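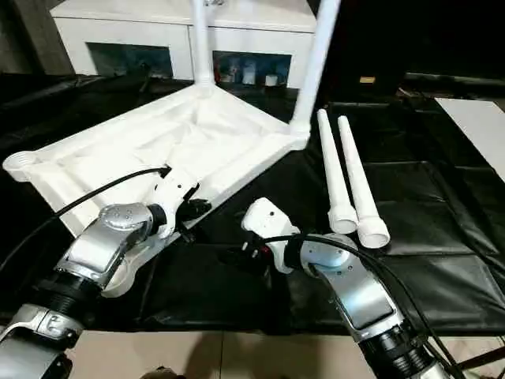
Do the legs really just screw in by hand, a customer in Nullau wrote to ask us last winter, or do I need to borrow a drill? No drill. Screw thread on the leg, threaded socket at the corner of the table, turn until it stops. She wrote back a bit later to say all four were on and could she order another 2 for the church hall.

Most of what we do starts with a question like that, so it seemed a good place to start this page too.

## About us

We're Stukach Tables. Small firm, one long building at the Friesen end of Vastdale, next to the tyre place. We sell and hire out small white plastic tables with screw-on legs, and we keep the spare parts for them. That's most of it. We did chairs for a while and stopped — too many sizes, not enough shelf.

Our tables go to playgroups, village halls, caravan sites, people with a patio. Someone uses three of them for seedlings. They're light and they wipe clean, and with the legs off you can stack a good few in the back of an ordinary car.

## Putting one together

We get asked this more than anything so here it is, same as on the sheet in the box.

- Clear a bit of floor or bench and put something soft down first. Old blanket, mat, whatever you have. The top marks if you drag it over grit.
- Table upside down, flat side on the blanket.
- Stand a leg in the corner socket, threaded end down, and get it straight *before* you turn it. If it goes stiff straight away it's crossed. Back it off, start again.
- Hand tight only. Please don't use a wrench, we have seen what happens.
- Other three the same. Then lift it over, don't roll it on to its legs.

Easier with somebody holding the table still while you turn, specially the first leg.

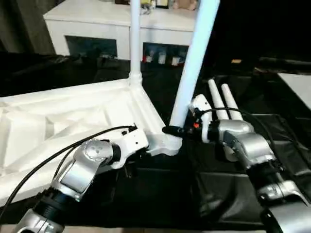
*Fitting a leg, near corner*

## Spares

Legs, end caps, sometimes a whole top. We've got 600 legs on the racks at Stukach at the time of writing, so if you've lost one in the move or the dog has had it, ask. Legs are sold singly. You don't have to buy a set of four, and we wont try and talk you into it.

Older table? Send us the measurement across the top, long side. The two sizes we carry parts for are 645 mm and 570 mm. Anything else probably isn't ours, but send it anyway, we might know whose it is.

## Hire

Tables go out with the legs off, in a bag, tied. We'd like them back the same way. A quick wipe is enough, no need to scrub. Count the legs before you tie the bag — it's always a leg that goes missing, never a top.

## Finding us

Turn off at the Friesen bridge, second gate. Counter is round the side, the front door sticks in wet weather so don't bother with it. Parking in the yard but leave the loading bay clear please.

Closed for stocktaking the first half of January. Emails still get read, just slower then ususal.

Page last updated Dec 9, 2024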